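Warno questions "beyond repair" label on old office PCs
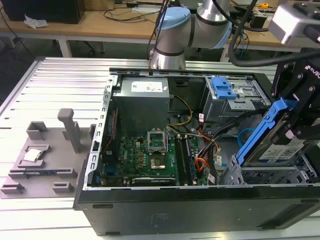

A desktop tower with the side panel off and the processor socket open.

MARCH 2021 – Repair shop Warno says too many office computers get written off before a single cover is removed. It now offers a bench check for towers up to 12 years old.

"I don't buy 'beyond repair' from people who never opened the case," said owner Benedikt Ortner. "Some are junk. Show me first."

Warno makes no promise of savings. Checks take around two days.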